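Comunidad Sallico > Robótica > Enseñanza por demostración

Pinza de mano sobre una cama: ¿cómo grabo bien la recogida de objetos transparentes?

Publicado por nervion_sur

Buenas. Estoy grabando demostraciones a mano para que un brazo Zakel aprenda a recoger cosas de encima de una cama y pasarlas a una bandeja. Uso una pinza de dos dedos con almohadillas azules, sujeta con la mano, y una cámara de ojo de pez. Llevo 18 demostraciones. Con ropa y peluches el modelo se defiende, pero con la botella de plástico cierra antes de tiempo o se va a la manta.

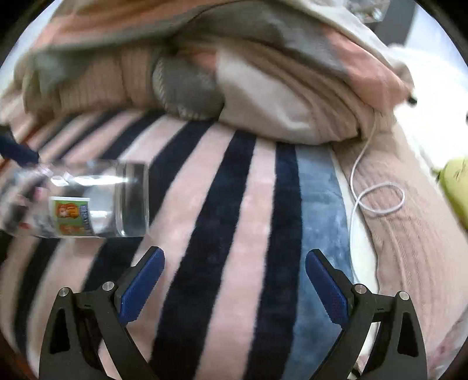 Botella tumbada sobre la manta de rayas, con la pinza abierta.

La manta es de pelo y a rayas rosas y azul marino, y se ven a través del plástico. ¿Cambio la manta o sigo grabando igual? Tampoco sé si conviene entrar siempre desde el mismo lado. El entrenamiento lo hago con la configuración de serie de Plundwood, sin tocar nada.

Taras Vakulenko

No cambies la manta si el robot va a trabajar con ella. Lo que yo revisaría primero es la velocidad. En tu imagen la botella sale algo movida y la etiqueta no se lee, y si eso se repite durante la aproximación el modelo tiene poco a lo que agarrarse. La etiqueta verde y naranja es lo que más contrasta en toda la botella.

Yo lo haría así: acércate despacio, para 2 segundos con los dedos abiertos y la botella entre las almohadillas, cierra y levanta en vertical. En cada toma gira la botella un poco y cambia el lado de entrada. Con 10 tomas nuevas de este tipo ya puedes volver a entrenar y comparar. Las viejas que salgan borrosas, fuera — no las mezcles.

Mira también los envoltorios, que dan el mismo problema con otra forma:

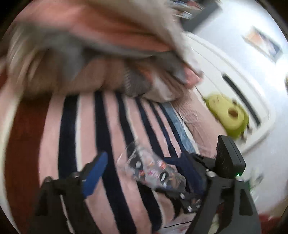
Respuestas relacionadas: film y bolsas transparentes

El film arrugado tiene brillos que cambian en cuanto mueves la pinza, así que ahí importa todavía más no correr. Coloca el paquete en diagonal unas veces y recto otras. Y comprueba que el paquete entero queda a la vista antes de cerrar.

zinchenko_fan

A mí me funcionó quitar cosas de alrededor, pero era una mesa, no una cama. Igual no te vale. Con el mando de Zinchenko a distancia me salían peor que a mano, por el retardo.

nervion_sur

Gracias a los dos. He repasado las 18 y hay bastantes borrosas justo al llegar al objeto. Las aparto y grabo las nuevas con la pausa. La manta se queda.

Taras Vakulenko

Guarda las apartadas en otra carpeta, por si luego quieres comparar los dos entrenamientos.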